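The Lift at Andreadis House

30/04/2023

I've lived on the sixth floor of Andreadis House for eleven years and in that time I have formed a closer relationship with the lift than with most of my cousins. It is a small lift. The plate inside says eight persons, and I can only assume they measured it with eight persons who had just been told some very sad news and were holding each other. Two of us and a bag of compost is a squeeze.

Last November it was modernised. We had a letter. The letter said the car would be out of service for nine days, and it was out of service for thirty-one, during which I climbed what I later worked out to be 2776 stairs in a single bad week, including the day I forgot the milk, went back down for the milk, and came up with everything except the milk. My calves have never looked better.

When it finally reopened, the old panel had gone. The old panel had fat brown buttons that went in with a clunk and stayed in until you arrived, so you always knew where you stood. Six was slightly melted on one side from some teenage experiment before my time and you could find it in the dark. Its replacement is a sheet of black glass with the numbers lit up from behind. You don't press it, you sort of suggest things to it. If your fingers are cold it ignores you. If your coat brushes it you're going to four.

I have now been to four on many occasions. It's carpeted and smells of toast, and I think they have it better than us.

My neighbour Elsie Tawhiri is 82 and has opinions about the glass that I can't reproduce on a page my mother reads. Elsie's sight isn't what it was, and she used to count the buttons with her thumb. You can't count glass with your thumb, because every number you touch on the way up is taken as an instruction. The first time she tried it she stopped at every floor in the building like the Queen Mother opening hospitals. She now carries a wooden spoon in her handbag for steadying herself against the wall while she aims. The spoon itself doesn't work on the glass. We tried.

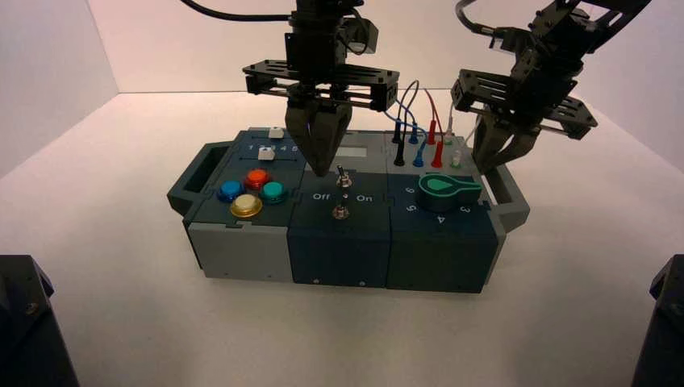
I wrote to the managing agents, a firm called Kerner, who replied that touch-sensitive surfaces were "in line with resident expectations". I wrote back asking which resident. They sent me a form. The form had a slider on it where you rated your satisfaction with the correspondence so far, and on my phone the slider wouldn't go lower than two.

After that I became a bore on the subject, and I've been one ever since. Once you start noticing buttons you can't stop. My cooker has one knob that goes round and round for ever without reaching anything, and to set the timer you hold it in and turn it at the same time, as if cracking a safe. The car I hired to go to Firkville in the winter kept its heater three pages deep in a screen, so I drove 64 miles in a scarf. My kettle beeps when I lift it. I know I've lifted it. I was there.

And the crossing outside the library has had its nice big push button swapped for a pad that doesn't move at all. A little light comes on, supposedly, but if the sun's on it you can't tell, so everyone who arrives has a go. There were five of us there last week, all strangers, taking turns.

My brother-in-law, Vaughan Tomoana, fitted kitchens for most of his working life and says it's all down to wiping. A flat thing can be wiped. A button has an edge and a gap, and crumbs get into the gap, and then somebody has to get the crumbs out with a cocktail stick. I see that. I own a cocktail stick. I would happily go down to the lobby once a month and do the lift myself if they gave me back a six I could find with my elbow when I've got shopping in both hands.

He also told me, with some satisfaction, that the part they took out would have cost £198 to refurbish. I asked what the glass cost and he just whistled.

There has been one development. Kerner have offered us an app. It's called Plulus, I don't know why, and with it you can call the lift from inside your own flat so that it's waiting when you come out. I put it on my phone, made an account, chose a password with a capital and a symbol in it, forgot it, chose another, and summoned the lift. It came. I know it came because I heard it arrive while I was looking for my keys, and I heard it leave again while I was locking the door.

Elsie won't have the app. She has gone another way about things and stuck a blob of clear nail varnish over each floor number, built up in layers, so there's a small bump at every one. You can feel for the bumps with a sleeve pulled down over your hand and the glass doesn't notice, and then you poke the one you want with a bare finger. It took her three evenings. The ground floor has two blobs. The six has a sequin.

I've had a letter about the sequin. It was addressed to all residents and it mentioned a charge of £900 for damage to the fittings, should the person responsible come forward. I have put it in the drawer with the instructions for the cooker. I'm off out for milk now, and I'll be using the sequin on the way back.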